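Budgeting for a robot cell, what did you forget?
Shop Equipment and Planning board — 11 posts

benchrat_lou
April 2019
Hi all! I do intake at a PC refurb shop in Dunmore and my boss finally said the magic words, "put some numbers together." So now I have to price out an arm for desktop teardown and rebuild work (processors in and out of sockets, mostly, maybe cables later) and I've never bought anything bigger than a label printer. We see 203 towers in a normal month. I have a quote for the arm. What else goes on the sheet?

gasket_annie
The table. The gripper. Whatever holds your parts. And your own time, which everybody leaves off. We run a small cell at Gotgate and the arm was less than half of what we spent by the end. I was kind of sick about it, but we got there. Our bench has the tower on its side on slotted aluminum, and next to it a gray printed fixture where the chip sits in a pocket until it's wanted. I'd give printed fixtures their own line on your sheet, they get redone a lot!

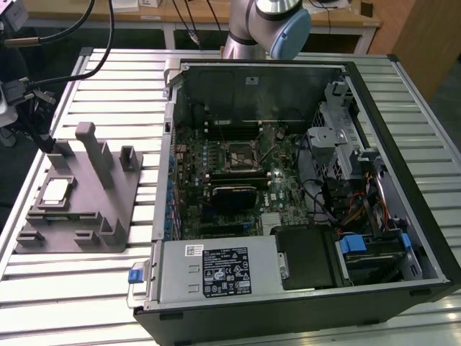
benchrat_lou
Is it cheaper to print the fixtures ourselves or send them out?

gasket_annie
Print them yourself, if you'll be changing them more than once or twice. Our first one went out to a shop and came back lovely and wrong — my drawing, my fault — and we paid for it all over again. A plain printer and a few spools covered everything after that.

torque_and_tea
Gonna disagree a little. A printer is one more machine to babysit. If Lou's shop only takes in two or three case styles, send the files out, check the drawing twice and skip the printer. Put the money into the gripper.

gasket_annie
Fair, but have you ever seen a refurb shop with three case styles? We had more than that on one pallet.

torque_and_tea
Ha, okay. Still think the gripper is where people go cheap and regret it. Fingers are what touch the customer's board.

Ronaldo Brandão
I do purchasing for a place in Trirwood and I'm with torque on this one. We set aside $724 for spare fingers and screws the first year and my manager wanted it cut. I kept it in and we used every bit of it by October. Also ask the vendor how long a replacement finger takes to ship. Ours took 11 days, and the arm sat there the whole time doing nothing while I got phone calls.

benchrat_lou
Oh wow, okay, spare fingers, writing that down. What about cables? My boss keeps asking if it can do the wiring too, and he'd like that in the same budget.

gasket_annie
I'd make it a separate budget. Cables are a whole different animal from chips. A chip is stiff and square and stays where you put it. Ours will hold a thin braided cable end over the open case fine, but the end is frayed and it flops, and getting it to go where you want takes a lot of somebody's afternoons. I'd hate for you to promise that in year one. 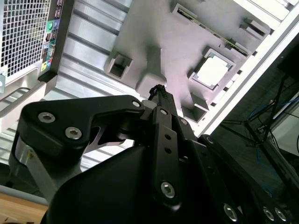
Rough sheet so far (benchrat_lou, edited twice)
Arm, per the quote
Gripper plus spare fingers and screws
Table
Fixtures, printed here or sent out, still arguing
Setup time, mine and one other person's
Cables, moved to next year

torque_and_tea
Add training. And a line for scrap boards, you'll want a stack of dead ones to practice on before you let it near anything you plan to sell.

benchrat_lou
Dead boards we have plenty of, that line is zero dollars, my boss will love it. Has anyone here bought a used arm? There's a dealer in Prurkthorpe with 2 of them listed and the price is really tempting.

Ronaldo Brandão
Get the service records and find out if the controller is still supported. We passed on a used one for that reason. The arm looked great and the controller was ancient.

gasket_annie
I'd go used in a heartbeat if it comes with the controller and they'll let you see it run. Drive over and watch it before you pay anything.

benchrat_lou
Calling them after lunch. I'll post the final sheet once he's done crossing things out.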